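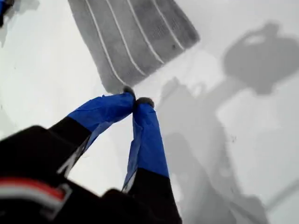 A grey towel laid flat at the corner, on a white surface.

The Plain Grey Towel

Household linen receives little attention until there is too much of it. When Wirwood took over the laundry service for its guest rooms in Cheetham, the linen store held 598 towels in several sizes, stacked without labels and folded in whatever manner had suited the person on duty. The review that followed lasted until July. It led to a single range, a single colour and a written method for putting the towels away.

The range chosen was Ruka, a grey towel supplied by Flunorska. White had been the custom at Wirwood for many years, and several departments wished to keep it. Grey was preferred in the end for its tolerance of mixed washing, and it has been adopted in all 108 rooms.

The method begins with a clear, pale table. A towel is laid out and its corners are drawn square before any fold is made. Hems tend to roll after washing, and a rolled hem pulled flat at this stage saves a second attempt later. Bath towels are folded lengthwise into three, then in half. Hand towels are folded in half twice. Smaller pieces are wound on tubes, which stand upright in the store and take up far less of the shelf.
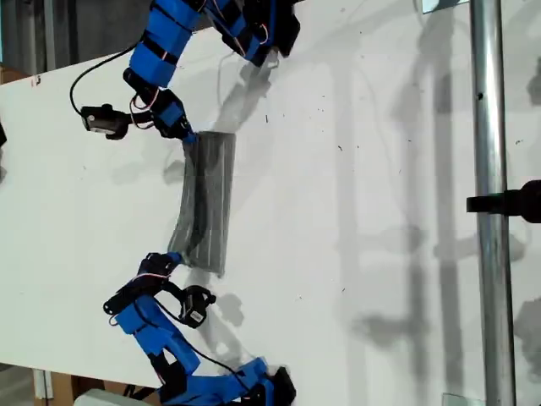
Grey tube with a slightly shiny wrapping, lying at a slant on a white board.

Winding proved the most disputed part of the new arrangement. A tight roll keeps its shape on the shelf but creases the cloth along its length, while a looser one must be handled with care. The present guidance asks for an even tension and no more than five cloths to a tube. Narrow strips are kept apart from the full-sized cloths and laid flat, with any stripes running lengthwise.

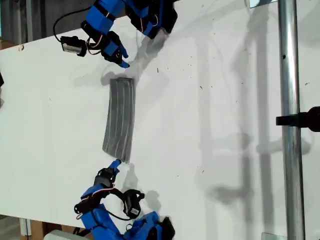
One guest wrote to say that the folding mattered less to her than the softness of the pile, and that she would gladly accept an untidy shelf in return for a towel dried out of doors. The point has been taken up. On Sunday, when the laundry is quiet, towels are now hung in the yard if the weather permits.

Drying is followed by a good shake, which lifts the loops and removes loose lint. The towel is then returned to the table for its corners to be
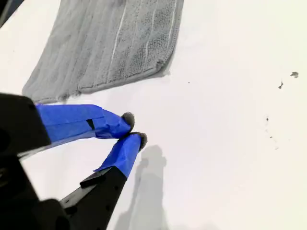

squared once more, and the hem is smoothed outwards with the flat of the hand. Frayed edges are trimmed and noted in the linen book. A towel noted three times is withdrawn from the guest rooms and cut down for cleaning cloths.

The linen book remains at Cheetham, on the shelf beside the bath towels, and the written method is pinned inside the store door.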